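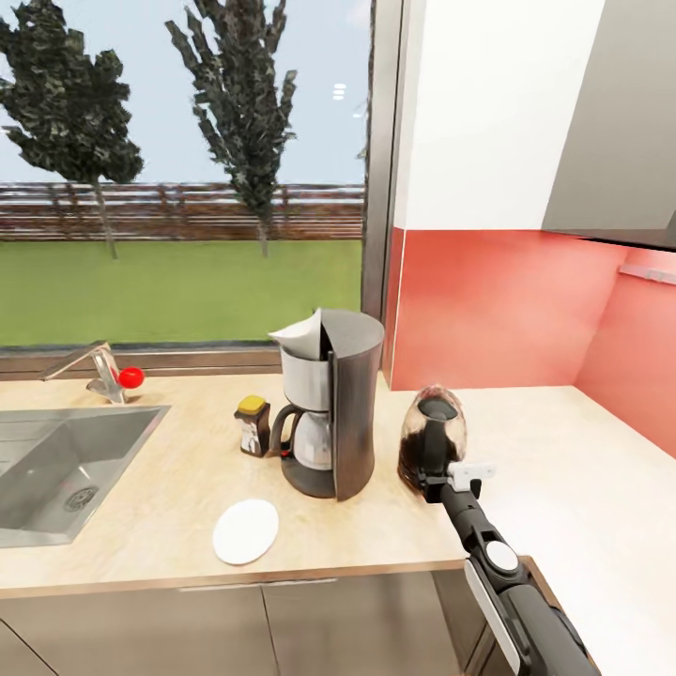 4.2 Simulated kitchen evaluation

Figure 3. One step of a coffee-service episode in the Wirero simulator. The gripper holds the glass pot to the right of the drip coffee maker; the sink and window are on the left.

We evaluated the policy on the coffee-service task from the Calimlim suite. The robot must grasp a glass pot by its handle, carry it clear of the coffee maker and set it down on the counter at a goal position drawn at the start of each episode. The pot is modelled as a rigid body with a fixed fill level, and the coffee inside it is rendered but not simulated as a fluid. Spillage is therefore scored by proxy: an episode fails if the pot tilts beyond the limit set in Section 3.4 at any time after the grasp.

Each method was run for 200 episodes. The starting pose of the arm and the position of the pot were sampled from the ranges used by Pangilinan and Dumlao in their earlier study. Wall colour, cabinet finish and the view through the window were also varied between episodes, using a set of 34 kitchen layouts, none of which appeared in training. Lighting was drawn separately from layout.

Two baselines were compared with our method. The first, Hullis, predicts joint targets directly from the current camera view. The second, Avanthorpe, plans to a grasp pose and then follows a fixed path to the goal. All three received the same observations and the same time limit, and none was given the true pose of the pot.

Our method completed more episodes than either baseline. The gap was widest in layouts where the pot started close to the coffee maker, so that the housing limited the approach angle. Under these conditions Hullis tended to close the gripper too early and push the pot sideways. Avanthorpe grasped reliably, but its fixed path often brought the pot into contact with the machine during the lift.

Failures of our own method fell into 2 groups. In the larger group the grasp was sound but the tilt limit was exceeded as the arm slowed near the goal. In the other, the policy misjudged the depth of the glass, mostly under strong light from the window. Adding a depth input reduced the second kind of failure and had no clear effect on the first. The tilt errors are examined further in Section 4.3, where the speed profile near the goal is varied with all other settings held fixed.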